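The Salt Orchard is getting a sequel, and I have been grinning since breakfast

Okay, so this one made my morning. Mercy Ogola is going back to Brundside! Palmont confirmed in its June newsletter that a second book is on the way, and if you were around here when I read the first one in two sittings (and then complained for a month that there wasn't any more), you know how I feel about that.

Quick catch-up for anyone who missed it. The Salt Orchard is the one about Chege, a ferryman's son who can hear drowned people talking, and the tree witch he's supposed to hand over to the river lords. He falls for her, of course he does, and the book stops right as the gates of Brundside close with her on the wrong side. I threw a cushion.

The new one is called The Drurkier Bride and it picks up five years later. The witch is married off, or says she is, and Chege has been hired to row her across to the wedding feast. That's all the newsletter gives away, apart from the length: 256 pages, a bit shorter than the first. I'd have taken twice that, but Ogola's short chapters are half the reason I stay up too late with her, so I'm not going to grumble.
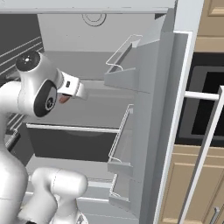
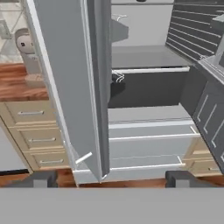
Josphat Mfaume would rather have had a book about the river lords, and wrote to me within the hour to say that Chege's story was finished at the gates and that a five-year gap is a cheap way to skip the hard part. I see his point, sort of, though I think the hard part might be exactly what she's saving for the flashbacks. He did admit he'll be buying it anyway.

A couple more bits from the newsletter. The audiobook will be read by Idrisa Mwakalinga, same as last time, which makes me very happy (his river voices gave me goosebumps). The cover is by Josué Barbosa and hasn't been shown yet. There's also going to be a signed run of 169 copies, sold only through Palmont's own shop, and I fully expect to be sitting there hitting refresh with everybody else.

No release date so far, just "before the winter." I'm rereading the first one this week and I'm already on page 109, where the heron shows up, so please no spoilers from anyone who's ahead of me on the reread.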